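Subject: Re: [sourdough-l] Rye starter smells like nail polish
Date: 17 April 2022

Catching up on the digest over coffee and I had to jump in on this one, because I went through the very same thing in November and nearly threw the whole jar out.

> My rye starter was doing great for two weeks and now it smells like
> nail polish remover every morning. It still bubbles a little but the
> top is gray and there's a layer of liquid. I feed it once a day, same
> as the book says. Is it dead? Also, is everybody still using the
> Dolmont rye or has the quality gone downhill? My last bag seemed a
> lot coarser.

It's not dead! It's hungry. That sharp smell is what mine does when it has eaten everything in the jar and is sitting there waiting for me. The liquid on top is the same story. Pour it off or stir it in, I've done both and the bread comes out fine either way (stirring it in makes it more sour, which my family likes and I don't).

What fixed mine was feeding it 2 times a day and keeping back a lot less of the old stuff. I had been saving nearly the whole jar out of guilt and then giving it one sad spoonful of flour. Now I keep 30 grams of starter and give it 80 grams of rye and the same of water, morning and night. It took a few days before it smelled like apples again, so don't give up on it after the first feeding. If you see pink or orange streaks or fuzz, that's different and it goes in the trash, jar and all as far as I'm concerned.

Also check where you keep it. I had mine on top of the fridge and it was way too warm up there. It lives in the corner of the counter now, next to the bread box, and it's a much calmer animal.
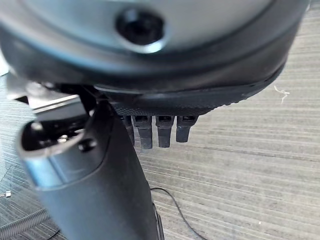
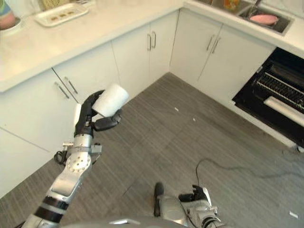 On the flour question, yes, I noticed the Dolmont being coarser too. I thought it was me! I sifted some and there was a good bit of bran left in the sieve. It still makes a perfectly nice starter, maybe even a livelier one, but the loaf was crumbly and I had to add more water than I'm used to. I've since switched to Sostico for the baking and I'm using up the Dolmont on feedings. The Sostico costs more and the bag is smaller, so I grumble every time, but the dough behaves.

Somebody asked a while back about the Zuvine pans with the lid. I bought the long one and I'm pretty happy with it. The crust is thinner than what I get in the cast iron pot, but the shape is so much better for sandwiches. One warning — the lid sticks if the dough rises up against it, so oil the inside of the lid as well as the pan. I lost the top of a very good loaf learning that one. We ate it anyway with butter and soup.

My plan for next week is the Darko seeded rye from the recipe file, the one with the overnight soaker. Has anyone made it lately? The recipe says to bake it and then leave it wrapped in a towel for a full day before cutting, and I have never once managed to wait that long. I usually crack by dinner and then the knife gums up and I'm mad at myself. If it truly makes a difference I'll hide it in the garage.

Oh, and for the discard, since you'll have plenty of it now: crackers. Mix it with a little melted butter and salt, spread it as thin as you can on parchment, put seeds on top and bake until it's dry all the way through. Score it partway or you'll end up with one giant cracker. Caraway is my favorite but sesame goes faster at our house.

Let us know how the jar is doing in a few days!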